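Abro hilo largo, que me lo habéis pedido unos cuantos por privado: cómo terminé ordenando la mesa blanca del cuarto de atrás y por qué ahora defiendo las cestas de rejilla delante de cualquiera que me deje hablar. Poneos cómodos, que ya sabéis que yo resumir, poco.

1/ Empiezo por el principio, que fue en noviembre. La mesa es blanca, lisa, de las de toda la vida, y la compré para coser. Cosí dos fundas de cojín y un delantal. Después la mesa se dedicó a lo que se dedican todas las mesas libres de una casa: recibir cosas. El correo, las pilas, el cable que ya miraremos de qué es, las bombillas, un guante.

2/ Yo no me considero una persona desordenada, que conste. Tengo la cocina que da gusto verla y los armarios bastante decentes. Pero una superficie vacía a la altura de la mano es una tentación muy grande, y en casa somos varios los que pasamos por delante con las manos llenas.

3/ El empujón me lo dio Nataša Spahić, que vino a merendar y quiso dejar la taza en algún sitio. Dio una vuelta entera a la mesa con la taza en la mano, muy educada ella, y al final se la quedó encima de las rodillas. No me dijo nada. Me dio tanta vergüenza que aquella misma noche saqué una bolsa grande y me puse.

4/ Primer intento, y primer error: lo quité todo y lo puse en cajas con tapa. Quedó precioso durante una semana. El problema de la caja con tapa (el mío, quizá vosotros sois mejores) es que lo que no veo no existe. Compré celo dos veces teniendo ya celo. Compré otra vez pilas. Las tapas, mientras tanto, se iban llenando de cosas por encima.

5/ Segundo intento: bandejas. Las bandejas son bonitas, no digo que no, y para las llaves me sigue pareciendo lo mejor. Pero en una bandeja plana todo resbala hacia el mismo lado, y a los pocos días lo que tienes es el mismo montón de antes con un marco alrededor.

6/ Y entonces llegaron las cestas de rejilla. Blancas, de alambre, sencillísimas. La primera la tenía yo rodando por casa desde hacía años, guardando trapos, y la puse encima de la mesa por probar, sin ninguna fe. Al cabo de unos días me di cuenta de que era lo único que seguía en orden. Se ve lo que hay dentro sin tener que levantar nada, y cuando está llena, está llena, no hay discusión posible.
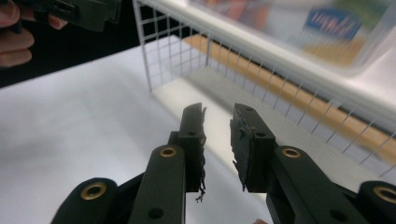
LO QUE ME FUNCIONA (Y LO QUE NO)

7/ Una cesta, un tema. Parece una tontería pero me costó meses. Si en la cesta del papel de regalo entra un solo destornillador, al domingo siguiente hay un taller entero. Así que soy muy pesada con esto, y cuando encuentro un intruso lo saco en el momento, aunque vaya con prisa y el café se me enfríe.

8/ La cesta no se pega a la pared. Si la arrimas del todo, detrás se forma un pasillito donde caen los lápices y los tickets, y ahí se quedan hasta la siguiente limpieza general. Yo dejo sitio para pasar la bayeta por detrás sin mover nada, y os prometo que la paso mucho más a menudo.

9/ Los alambres marcan. Si metéis tela o lana buena, poned un paño de algodón en el fondo. Yo perdí así un pañuelo al que le tenía mucho cariño, se enganchó en una punta de la soldadura y al tirar hizo una carrera de lado a lado. Pasad el dedo por los bordes antes de comprar, que en algunas se nota.

10/ Lo muy pequeño, en rejilla, no. Alfileres, chinchetas, tornillitos, todo eso se cuela y acaba debajo de la mesa, y luego lo encuentras descalza. Para eso sí uso botes de cristal de las aceitunas, lavados con agua bien caliente y un chorrito de vinagre, y el bote va dentro de la cesta.

11/ Sobre el tamaño: me preguntabais mucho por las medidas. Las que mejor me van son las de 25 centímetros de ancho. Tuve una de 44 y fue un desastre, le cabía tanto que dejó de ser una cesta para convertirse en otra mesa. La regalé a mi vecino Rok Kos, que la usa para las patatas y está contentísimo, así que todo bien.

12/ Limpieza, que también me habéis preguntado. El blanco en la mesa canta muchísimo: el polvo, el cerco del vaso, el bolígrafo. Yo paso un paño húmedo con una gota de jabón de platos y luego otro seco. Con el bolígrafo, un poquito de alcohol en un disco de algodón, sin frotar como una loca, a toquecitos. Las cestas van a la ducha, tal cual, con un cepillo de dientes viejo para las esquinas, y luego se secan muy bien para que no les salga óxido en las uniones.

13/ ¿Cuánto me he gastado? Pues poco, y eso que soy de las que se emocionan. Más de 50 euros seguro que no… vale, 50 justos si cuento los paños. Y la primera cesta, la de los trapos, ya era de casa, así que os animo a mirar antes en vuestros propios armarios, en serio, que a veces lo tenemos delante.

14/ Lo que todavía no tengo resuelto son los cables. Los he enrollado, los he atado con gomas, les he puesto etiquetas con cinta de carrocero – las etiquetas se despegan en verano, aviso – y siguen saliéndose por los agujeros como si quisieran ver mundo. Si alguien tiene un sistema que le haya durado más de un mes, que me lo cuente, por favor, que os leo a todos aunque tarde en contestar.

15/ También admito que hay días en que la mesa vuelve a llenarse. Llega un paquete, se queda abierto, encima del paquete va una chaqueta y ya está montado el campamento. Ahora no me agobio. Por la noche, mientras hierve el agua de la infusión, recojo lo que me dé tiempo y lo demás se queda para mañana. Con lo que tarda el agua se recoge muchísimo más de lo que pensaba.

16/ Nataša volvió a merendar el lunes, por cierto. Trajo un bizcocho de limón, lo puso directamente en medio de la mesa y se sentó sin buscar hueco. Tampoco me dijo nada esta vez, pero repitió dos veces, y estuvimos allí hasta que se hizo de noche.

17/ Varios me pedís que haga lo mismo con el armario del pasillo. Dadme unas semanas, que ese armario tiene puerta y con puerta todo el mundo se confía. De momento he sacado las mantas y he encontrado el otro guante.

18/ Gracias por llegar hasta aquí, de verdad, que ya sé que me enrollo. Si os animáis con vuestra mesa, mandadme foto del antes y del después, me encantan las dos por igual. Y la receta del bizcocho se la pido a Nataša y os la cuelgo aquí debajo en cuanto me la pase.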